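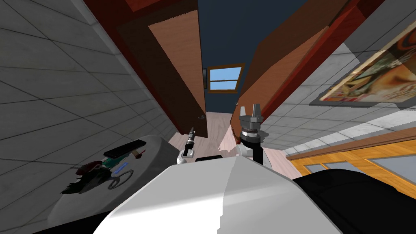

Figure 1. Simulated two-arm robot with the round white table to its left and the doorway ahead.

Household Robotics Project: Notes for Week 3
Simulation, reach and the first tidy-up task
Instructor: Rosalie Ruchti. Lab sessions: Rodrigo Bustamante.
Last updated 2020-08-28

Welcome back, everyone! The arm exercises from last week were a pleasure to mark. Almost every pair got the joint angles right, and several of you went well past what I asked for. One group had their arm writing its own initials in the air, which is a perfectly good use of an evening.

This week we leave the bare grid behind and put the robot in a furnished home. Have Figure 1 open beside you while you read, as I'll come back to it a few times.

1. What we're working toward

By the October demo, each team will have a robot that clears small things off the round table and carries them through the doorway. That's the whole task. It sounds like a chore you'd give a six-year-old, and it will keep you busy for the rest of term.

The work splits into two halves. Reaching and grasping come first, with the base parked. Driving comes second, and we won't touch it until every team has a grasp they trust. If you're itching to drive, I understand completely, but please wait.

2. The software

You'll be using three pieces this term, all of them already on the lab machines.

Jolleck is the simulator. It loads the rooms, runs the physics and draws the picture.

Rivas is the planner. You give it a pose for the gripper and it looks for a path that gets the arm there.

Skindero is our own course package, and it holds the scene files, the starter code and the marking script. Run the update before you begin, as the version you used for the arm exercises doesn't have the furnished rooms in it.

If Jolleck opens to a plain grey window, it hasn't found the scene folder. Set the path in your settings file and start it again. Don't reinstall. Two people reinstalled last year and lost their saved work.

3. Getting your bearings

The first thing people say when they load this room is that everything leans. The viewpoint is high and steeply tilted, so the doors and walls come in at odd angles. The geometry underneath is square. You can check this for yourself by printing the pose of the left door and the pose of the right door and comparing the rotations.

I'd like you to get used to the tilted view early, as it's the one your code will receive. A person looks at Figure 1 and knows straight away that the pale wooden floor is flat. Your detector knows nothing of the kind, and it will happily tell you that a door is a ramp.

Three frames matter this week:

World frame. Fixed to the room. The z axis points up.
Base frame. Fixed to the robot's torso. It moves when the robot moves.
Gripper frame. One for each arm, with its origin between the fingertips.

Nearly every bug I see in this unit is a point given in one frame and used in another. Put the frame in the variable name. Write cup_in_base, never just cup. It feels fussy for a day or so and then it becomes second nature.

A quick reminder of the order. If T_world_base takes base coordinates to world coordinates, and T_base_grip takes gripper coordinates to base coordinates, then

T_world_grip = T_world_base * T_base_grip

The inner names match and cancel. If they don't match, stop and look again before you run anything.

4. Two arms, one body

Look at the two grippers in Figure 1. The left one is slim, silver and black, and sits close to the middle of the view. The right one looks larger and greyer, with its two parallel fingers pointing up. Both arms belong to one robot, so both chains end at the same torso, and this has consequences.

Each arm has its own reachable space, and the two spaces overlap in front of the body. In the overlap you get to choose which arm to use. You also get the chance to bang one arm into the other, and most of you will manage it at least once! Rivas checks for self-collision only if you ask it to. The flag is called check_self and it is off by default. Turn it on and leave it on.

For a target on the table, try the left arm first. The table is on that side and the path is short. Reaching across with the right arm can work for targets near the middle, but the planner takes longer and the elbow tends to finish in an awkward spot.

Exercise A. Park the right arm in its rest pose. Move the left gripper to a point directly above the centre of the table, stop, and come back. Save the joint log.

Exercise B. Do the same with the right arm while the left stays parked. Compare the two logs. Which joint travelled furthest in each?

Exercise C. Move both arms at once toward points of your own choosing inside the overlap. Predict on paper whether they'll collide, then run it. Hand in the prediction whether or not it came true. I mark the reasoning.

5. Picking a first target

A good first target is big enough for the gripper to close on, has a simple shape, and stands out from whatever it's resting on. The black rectangular object near the top edge of the table, the one that looks like a remote control, is a lovely choice. It's dark on a white surface and it has straight sides for the fingers to meet. Watch out for the small red item beside its right end. If your approach comes in wide, you'll knock it.

Leave the dark irregular object with the red and green parts for later. Past students have labelled it a shoe, a figurine and, in one memorable report, a parrot. Whatever you call it, the outline is uneven and the best grasp changes a lot with the angle of approach. The blue piece next to it is long and small, and the thin dark cable loop close by is the hardest thing on the table. Jolleck treats thin curved shapes as a chain of short segments, and contact gets jittery. Teams who want a stretch goal are welcome to it. Rodrigo has a soft spot for cables and will gladly talk you through his own attempts.

The steps for a simple top grasp:

Read the target pose and convert it to the base frame.
Set a pre-grasp point straight above the target.
Open the gripper.
Plan to the pre-grasp point and move there.
Descend in a straight line at low speed.
Close until the force reading levels out.
Lift straight up before you try anything sideways.

Step four is the one that people skip. They plan directly to the object, the arm swings in from the side, and the remote ends up on the floor.

6. Looking ahead to the doorway

You won't drive this week, but have a think about the route. The doorway is straight ahead, with a brown door panel on either side, and the floor runs from it back toward the robot. The dark blue wall at the far end, with its little window, makes a handy landmark: the colour is strong and there's nothing else quite like it in view.

The question to chew on is how wide the robot is with its arms out, compared with its arms tucked in. Measure both in Jolleck and bring the numbers with you. We'll use them in the lab when we talk about footprints, and I'm looking forward to that one — it's my favourite session of the course.

7. Logging and hand-in

Every run writes a log to your team folder. The marking script reads the last one, so check that your last run is one you're proud of. Use random seed 464 for anything you submit, so that we all get the same starting layout. For your own practice, use as many different seeds as you can stand. Code that only works on one seed isn't finished.

Please hand in:

Joint logs for Exercises A, B and C
Your written prediction for Exercise C
One page on your first grasp attempt, including what went wrong
The two robot widths from section 6

A failed grasp with a clear explanation gets full marks. Last year's best report came from a team who dropped the remote 77 times and plotted where it landed. The plot showed a steady drift to one side, and from that they tracked down an offset in their gripper frame. I still show it to people.

8. Reading and help

Read chapter 2 of the course notes on rigid transforms, and skim the Rivas guide as far as the section on straight-line moves. The Astard worksheets in the shared folder have extra practice on frames, with answers at the back.

Rodrigo is in the lab for the hour after each session. Bring your laptop, your log and the smallest piece of code that shows the problem. If your robot does something strange and wonderful, save the run and show us that too.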